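Osville Repair Library
Household and Workshop Advice: Cleaning a Desktop Computer

Dust collects inside every desktop computer and should be removed regularly. Members are advised to set aside 30 minutes, and to read this page in full before starting.

Before you begin
Shut the computer down, switch off at the wall and remove every lead. Wait a few minutes, then take off the side panel. The power supply unit must never be opened, even for cleaning. 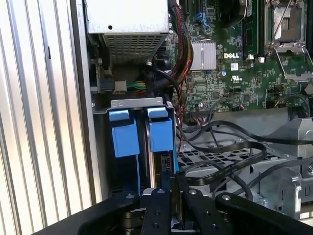

Removing dust
Work from the top of the case downwards with a soft, dry brush. Compressed air should be used in short bursts with the can held upright. Hold fan blades still with a finger. Household vacuum cleaners are not recommended, as they may build up static.

Touch bare metal on the case before handling any part.

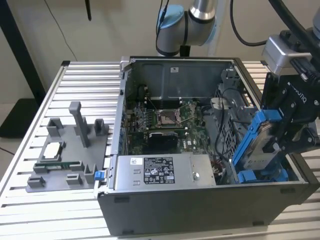 Screws should be kept in a lidded tub, sorted by length. Memory modules are to be held by their edges and stored in anti-static bags. Old thermal paste is wiped away with a lint-free cloth and a little isopropyl alcohol, and fresh paste applied before the heatsink is refitted.

Checking cables
Press each connector home by hand and tuck spare cable clear of the fans. Any lead with damaged insulation must be replaced.

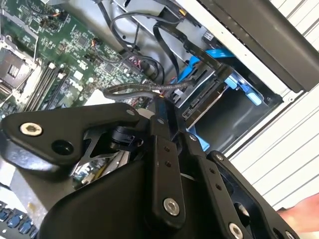

Inside an open desktop tower.

Brushes and tubs may be borrowed from the Yeom Room for up to 20 days. Enquiries should be addressed to Si-eun Wi.

Page reviewed: 2025-04-13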